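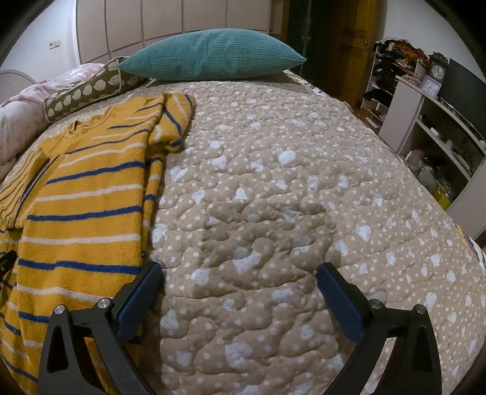
Folded terry towel on a quilted bedspread.

Folding towels on the bed: which tips hold up?

Every laundry page tells you to fold towels in thirds, hide the edges and enjoy a linen closet like a hotel's. I've tried most of that advice and I'd throw out half.

Thirds first. It works if your shelf is the right depth. Mine is 15 inches, and a big towel folded in thirds hangs over the front. Measure the shelf, then pick the fold.

Using the bed as a table is fine, with one complaint. A quilted cover has ridges, and terry loops grab at stitching when you drag the towel across. Lift it and lay it down again. Stripes help here: line up one stripe with itself at the fold and you'll see at once if you're crooked. On plain towels I go by the hem.

Move the pillows up to the head of the bed before you start. Corduroy picks up lint from terry, whatever the label says, and I don't believe the lint sprays either. I bought the Ludine one and got the same result from a damp rubber glove.

Folding boards? The Stovida board is made for shirts. A bath towel is too thick for it and springs back open.

As for fabric softener, I skip it on towels. They feel nicer for 2 washes and then they stop drying you. Shake each one hard when it comes out of the washer, dry it for 60 minutes on medium, and check the hem before you put it away. The hem is always the last part to dry.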